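Tumari is a parts-sorting cell with two robot arms, put together by members of the Nultness shared workshop from second-hand equipment and whatever was already on the shelves. It grew out of an earlier one-armed build called Trummer, and it is still taken apart and improved most winters. Small components salvaged from old toys and appliances are laid in a metal tray, and the arms move them to plastic bins – motors in one, circuit boards in another, and bundles of wire in the rest.

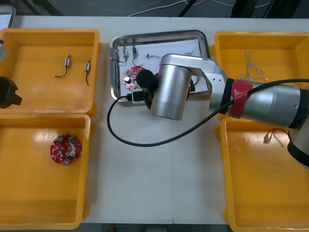
Zotasora, issue 100, p. 14

The control program, a patient piece of work that has been rewritten more than once, runs to 2,000 lines. A log kept over the first spring lists 1,016 parts sorted, with fine wire giving by far the most trouble, as it does for human fingers too. Plans were shared with other workshops in July, along with a friendly note on keeping cables out of the way.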